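Omurent G2 handheld gripper, long-term review
Reviewed by Caoimhe Ó Ceallaigh
December 8, 2025

Rating: 2 out of 5

I wanted to like this one more than I do. The Omurent G2 is a two-finger gripper you hold in your hand. You squeeze the trigger, the fingers close, and the finger positions get logged so a robot arm with the same fingers can repeat the job later. We bought a pair for tabletop work, mostly sorting and hanging up kitchen utensils. They replaced a pair of Flosby grippers that were heavier and had a stiffer trigger.

The short version: comfortable to use, easy to set up, good battery, and a finger lining that comes loose. The last item is why the score is what it is.

Setup

Out of the box the G2 took me 13 minutes to get running, including charging the second battery to the point where it would turn on. The manual is short and mostly clear. Calibration is a matter of opening the fingers all the way, closing them all the way, and waiting for a beep. The software found both units the first time. I have had worse mornings with printers.

In the hand

The weight sits well back toward the palm, and after a long session my wrist was fine. The trigger has a light pull with a clear stop at the end. Lorcan Keogh has bigger hands than I do and found the trigger guard tight, so try one on first if you can. The fingers come together evenly and there is very little side play.

The fault

Each finger is faced with a soft fabric lining. It is there for grip, and when new it grips very well. Smooth plastic handles that used to slide out of the Flosby stayed put, even when picked up near one end.

In the second week I started dropping things. Spatulas mostly, and always when turning the wrist to hang them up. The handle would start level, then rotate in the fingers and go. At first I blamed myself. Then Lorcan had the same thing happen with the other unit, and we took both pairs of fingers off and looked at them under a lamp. The fabric had begun to lift along the bottom edge. On the worst one I could get a fingernail under it. With the lining able to creep, a handle held near the bottom of the pad isn't held by very much.

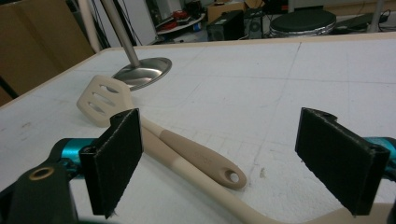
Thin, flat handles are the worst for this. A round handle presses into the middle of the pad where the glue is still good. A flat one picked up off a table gets pinched right at the lower edge, and every pickup rubs that edge against the tabletop as well.

A dropped spatula is no great loss. What bothers me more is what the fault does to the log. The G2 records the finger opening, and a creeping lining changes that opening by a small amount while the software goes on reporting a good hold. We had 30 recordings marked as clean where the utensil slipped partway through. When we played one back on the arm, it closed on the handle, reported success, and swung an empty hand over to the stand. It also clipped the stand on the way back. The arm was on low speed and the only damage was a scratch, but I was standing closer than I should have been. We now keep the stop button within reach for every playback, and one person does nothing but watch.

What Omurent said

I wrote to support and got an answer in 2 days. They sent replacement linings and a tube of adhesive at no charge, along with a page of instructions for scraping off the old glue. The person I dealt with was polite and didn't argue. They would not say whether the glue had been changed in newer units. The replacement linings are the same fabric, as far as I can tell.

The repair takes patience. You have to get all of the old glue off or the new piece sits crooked, and then the fingers need to stay clamped overnight. I've done it once on each unit. So far one has held and one is lifting again at a corner.

Other options

Sirko makes molded rubber pads that fit the G2 if you drill a second hole in each. They have less grip on smooth plastic but there is no edge to peel. Drudton sells a complete finger set that I have not tried. Lorcan is in favor of going back to the Flosby for flat handles and keeping the G2 for everything else - I may give in on that.

Good: balance, trigger feel, quick setup, battery life.
Bad: lining lifts at the bottom edge, software does not notice a slip, trigger guard is tight for large hands.

If you already own a pair, check the linings before each session and recalibrate after any repair. If you are about to buy, ask Omurent about the glue first, and get the answer in writing.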